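Restocking a four-compartment beverage tray: layout and par levels?
Posted in Office and Facilities – Kitchens and Break Rooms
3 replies – viewed 2310 times

tray_and_tonic
I look after the self-serve coffee and tea station for a shared floor in an older building (1984, with a kitchenette to match). We replaced the row of mugs that used to hold the sugar sachets with a square tray divided into four equal compartments. Everyone agrees it takes up less bench space. Nobody agrees on what goes where.

Current problems are as follows. The sweetener and the white sugar get mixed together within a day. The stir sticks end up lying across two compartments. The tea bags in individual wrappers take up more volume than expected, so they spill over the divider into whatever is beside them. I top the whole thing up on Saturday morning when the floor is quiet, and by the middle of the week one compartment is empty while the others are still full.

Is there a standard way of laying these out, and should I be filling each section to the top? I would prefer not to buy a second tray. Supplies come from Usham in cartons, so quantity isn't the constraint.

Closdale_Pantry
There is no standard that I know of. I set up the stations at Closdale, and the method we settled on is to sort by shape first and by product second.

Long items get a compartment to themselves. Paper-wrapped sticks should all run in the same direction, parallel to one wall of the compartment. If they go in crosswise or at random they bridge, and you lose close to half the usable depth. Check the length before ordering. The stick has to be shorter than the inside wall of the compartment by a finger width or it will ride up over the divider, and I suspect that is your present trouble. 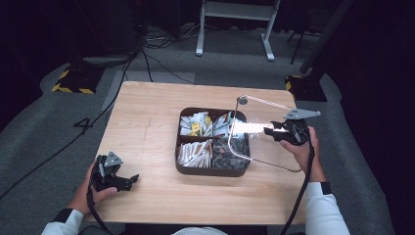

Small sachets don't need to be lined up. They are light, they slide over one another, and people pick through them whatever you do, so any time spent standing them on edge is wasted by the first coffee break. A jumble of white and yellow packets in one corner works perfectly well, with the slender white sticks packed into the compartment in front of it and the dark wrapped packets kept to their own section beside the sticks. The colour contrast does most of the labelling. Where you have two products in white wrappers, put them in separate compartments and choose a brand with a coloured accent for one of them.

On filling, stop slightly below the top of the divider. A heaped compartment looks generous but it is the direct cause of mixing. Sachets at the peak slide into the next section as soon as someone reaches in.

For par levels, keep a tally for 3 weeks. Write down what you add to each compartment at each top-up, then set the fill from the average. Ours came out at 154 sugar sachets a week, well above what one compartment would hold, so we now top up the sugar midweek and leave the rest until the regular day. The remaining stock sits in a lidded tub in the cupboard below.

Two more points on maintenance:
Empty the tray completely before refilling, so that the older packets can go back in on top.
Wipe the corners with a dry cloth. Loose sugar collects there and sets hard if it gets damp.

mugshelf
Just take the tea out of it. Tea bags in envelopes belong in a box, standing up. Use the fourth section for sweetener and the problem goes away.

quietkettle
Agree with most of what Closdale_Pantry wrote, apart from the order of the sections. The item used most should be nearest the person, so that hands are not passing over the other compartments to reach it. In our case that is sugar at the front and sticks at the back.

We also tried the Vudex insert dividers to get six sections out of four. The sections were too narrow for an adult hand and people tipped the tray to get things out. I removed them after a week and would not recommend them for anything smaller than a drawer.

If your tray slides on the bench, a square of rubber drawer liner underneath will hold it. Cut it smaller than the base so the edge doesn't show.

tray_and_tonic
Thanks. The sticks are longer than the compartment wall, so I will order the shorter ones with the next Usham carton. Tea is going into a box. I will start the tally in April and post the numbers for each section once I have them.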